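Vevness Collection Notes: Inside the Booths
Posted 15/06/2025 by Anastasia Ververidis

We have been recording two-arm demonstrations at the Deligiannis workshop since November. The recordings go into Fallik, our shared set of household pick-and-place examples, and the model trained on them is called Flullell. This page goes with the set. It covers how the booths are laid out, how a session runs, and what we keep and throw away. The captions were written for people who will be using the data, so some of them are longer than captions usually are.

The booths

There are 8 booths. Each has the same metal frame and the same pair of arms on a rail at the front. Everything else is meant to vary. Walls and floor mats are changed between blocks of sessions, and we try not to use the same wall and mat together twice. Plain walls made up most of the early blocks. A policy trained only on those did poorly once we moved it to a booth with a pattern, so we bought a lot of wallpaper.

The operators

An operator stands at a pair of leader arms and moves them by hand, and the arms in the booth follow. New operators spend their first day on practice runs that are not saved. Most people pick up the left arm and the right arm separately within an hour. Using both at once takes longer, especially handing an object from one gripper to the other in the air.

Operators are asked to work at a steady speed and to leave their mistakes in when they can recover from them. If a toy slips and can be picked up again, keep going. If it ends up out of reach, stop and mark the episode.

The objects

Objects come from a numbered shelf in the back room. We buy from thrift stores and dollar stores, and staff bring things from home. Soft toys are the largest group by far. They squash, they have ears and tails that can be grabbed by accident, and they don't land the same way twice. Shoes are the second group we asked for more of. A shoe can be taken by the heel, the tongue or the side, and operators disagree about which is best. We let them disagree and keep all of it.

Hard objects with smooth sides are harder on the grippers than we expected. We replaced the finger pads twice in the spring.

Tasks

Each session is 60 minutes and uses one task card. A card has a single sentence on it, such as "Put the shoes together on the left" or "Move one toy to the shelf." We tried longer cards with several steps and found that operators kept looking away to read them, which left pauses in the recordings. Now the long tasks are learned by heart before the session starts.

A good session gives 40 usable episodes. Between episodes the operator resets the booth by hand and shifts things a little. We don't use tape marks on the mat.

Booth with maroon flower walls and vine mat. Both arms are over the floor, the left gripper above a pair of beige high-tops and the right one next to a gray-and-white plush dog. An orange plush, a frog in a polka dot dress and a twin-bell alarm clock are up on the shelf. 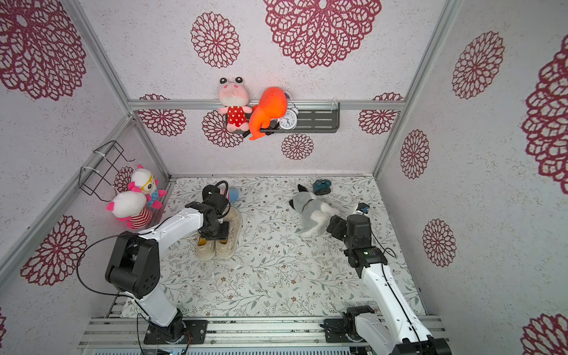 Lighting is the next thing we plan to vary. So far every booth has used the same overhead strips, and shadows fall in nearly the same direction in every episode. Two booths will get side lamps on dimmers for the next block. If that works we will fit the rest.

Checking

Every episode is watched once by someone other than the operator. The checker looks for three things: whether the task on the card was completed, whether the arms touched the frame hard enough to stop, and whether a hand came into view before the recording ended. The last is the most common reason for a rejection. Operators reach in to reset a second too early, and we trim those where we can.

Episodes that fail the task are kept in a separate folder with a short label. Several people asked for them, and they have been useful for training the part of Flullell that decides whether to try a grasp again.

Using the set

The next release of Fallik will add 500 episodes, most of them with patterned walls. The file layout does not change. Wall and mat names are now listed in the session notes, so you can hold out a pattern for testing without going through the recordings yourself.

If you find an episode with the wrong task card, send us the session number and the episode number. We fix labels at the end of each block and list the changes at the top of the download page.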